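Artificial stems: sorting, trimming and storing

6 February 2024
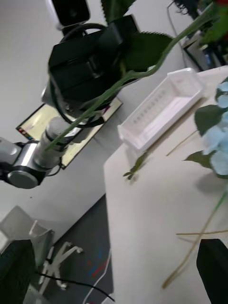
Pale blue hydrangea, a long serrated-leaf stem and the white tray.

I keep my artificial flowers in one box, and by the end of winter the box no longer shuts. This year's sort took 155 minutes. Last year's took longer, mainly through indecision.

First pass is by stem length. Anything that fits the tall Prasard vase (internal depth 701 mm) is left alone. Anything over that gets bent at the base, never cut, until I am certain where it will live. A cut stem cannot go back in the tall vase and I have two that prove it.

The hydrangeas are the awkward ones. The heads are wide and the petals crease if anything rests on them. I store them heads up, in a carton with the flaps taped open, and put the thinner stems down the sides. Leaves fold upwards against the stem without much harm. Folded downwards, they tend to pull off the peg.

Loose sprigs go in a tray. Most come off at a push-fit joint and go back with a dab of clear glue, left overnight. I used Obi glue until the autumn and have changed to Restard, which is slower to grab and leaves less of a white bloom on dark leaves. On pale green stems I see no difference between them.

Dust: a soft brush for petals, a barely damp cloth for the leaves. Serrated edges catch the cloth, so wipe from the stem outwards. I tried a hairdryer on the cool setting in March and it moved the dust to the bookcase.

The new carton is a Nireo, 848 mm long, bought to take the longest stems lying flat. It does, with the lid on. It does not fit the shelf it was bought for, so it is under the spare bed until I can move the upper bracket.

Still to do: labels on the short ends, and a decision on the red berries, which shed.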